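Workshop tips: living with a small kit arm

Tips from the back room, 2018-04-04

Most of the mail after the January page asked the same thing: is the Tatwood arm kit worth the money for a home workshop, and how do you keep it running once it is built? I have had mine for 50 days of regular use, so these are tips from doing it and a short review at the end.

Build it on a tray. The kit comes with more small hex screws than you expect, in lengths that look alike. Sort them into a muffin tin before you open the second bag. Do the base first and leave every screw a half turn loose until the whole section is together, then go round and tighten.

Buy a decent hex driver. The folded key in the box will round off a screw head sooner or later. Mine went on the wrist plates, and getting that screw out took an evening.

Leave slack in the cables. Move each joint by hand to both ends of its travel with the power off and watch the wires. If one pulls straight at any point, it is too short. A loose loop looks untidy but lasts longer than a tight run.
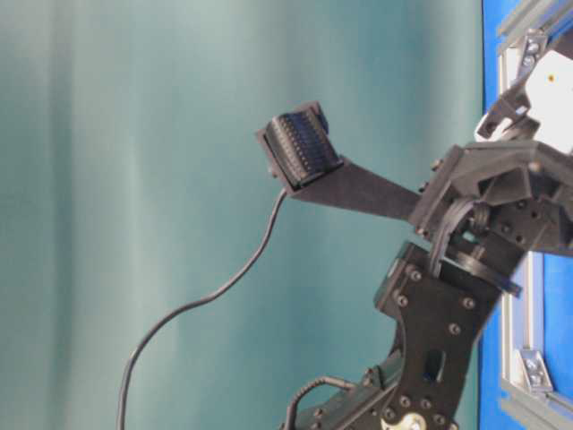 Cable ties are fine on the fixed parts. Keep them off anything that bends. I use a strip of soft hook-and-loop tape near the joints, and I check it when I sweep up.

Wipe touch sensors with a dry brush only. An old soft toothbrush does it. No glass cleaner, no compressed air from a can. If the readings drift, unplug, wait 10 minutes and start again before you blame the part.

Sawdust is the real enemy. Throw an old pillowcase over the arm before you run a sander in the same room. Urmas Sproģis wrote in to say he uses a shower cap over the wrist, and that works too.

Now the service side. Tatwood sells through Elora, and the kit cost me 728 with shipping. Elora also offers a repair plan that covers up to 2 servos a year. I bought it and used it once. The new servo came with the wrong horn, and the second parcel put it right. Kosar has a cheaper kit, but the manual is thin and spare plates are hard to find. If you want one ready built, Vigfúsdóttir will assemble and test it for a fee – good work, long wait.

I would buy the Tatwood again. I would skip the carry case, which does not fit the arm unless you take the base off.

Next page: sharpening plane irons on plate glass.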